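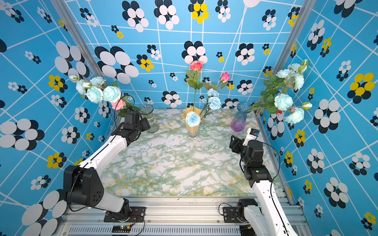 Three vases on the marbled surface, with the bouquet in the peach fluted vase.

Dorkus Vase and Stem Set – README

Version date: 12/01/2019
Maintainer: Baldur Þorgeirsson
Stem notes and labels: Da-eun Kwak

Summary

Dorkus is a record of flower arranging on a tabletop. It covers vases, stems and the order in which stems are placed. The set holds 453 arrangements, each stored as one folder with its pictures and a plain text sheet.

Contents of a folder

sheet.txt – vase names, stem names, placing order, remarks
stills/ – pictures of the arrangement
notes.txt – present only where the sheet was corrected later

Vases

Vases are named by colour and shape. Maker and shop are not recorded.

clear-twine: clear glass, twine wrapped near the waist.
peach-fluted: pale peach, fluted, scalloped rim, clear glass foot.
blue-purple-tall: tall and slender, clear blue at the top shading to purple at the base.

A vase keeps its name wherever it stands on the table. Position is a separate field (left, centre, right, with "back" added if needed) and is given as seen in the picture. In the opening picture peach-fluted is "centre back" and blue-purple-tall is "right".

Stems

Flower names follow the look of the flower. Botanical names are not used. The stem list includes:

rose, coral-pink
rosebud, pink
carnation, pale blue
spray, artificial, mixed

A rosebud is labelled separately from a rose even where the two share a colour. Leaves are not labelled as stems. They are noted once per vase, as "leaves: yes" or "leaves: no".

Height is given in three steps: top, middle, rim. A flower is marked "rim" when its head sits at the edge of the vase, as the lowest carnation does in the opening picture. The coral-pink rose there is marked "top". Lean is given as left, right or none, and is filled in only where it is plain – the pink rosebud has "right".

Surroundings

The walls have a sky-blue paper with thin white grid lines and flower motifs in black, white and yellow. The motifs are never labelled. Anyone searching the stills by colour should mask the walls first, as the yellow ovals return false matches. The green, white and yellow marbled floor has the same effect on searches for leaves.

Labelling

Each sheet was filled in by one person and read by a second. Where they disagreed on a colour, the more general word was kept. Sheets were first written in Ikix and exported to plain text in December; accents in the remarks field were lost in 2 folders and have been restored by hand.

Known problems

– 4 sheets give "peach" and "pink" for the same vase. Read both as peach-fluted.
– Glass vases are hard to outline against the wall grid. Outlines for clear-twine should be treated as approximate.
– A spray that spreads beyond its vase is assigned to the nearest vase. The sheet says "unsure" where this could not be settled.
– Placing order is missing for arrangements carried over from the Hedegaard list.

Changes

The "lean" field was added. The old "tilt" field has been removed and its values were not converted. Corrections should quote the folder name and the line of the sheet, and go to the maintainer.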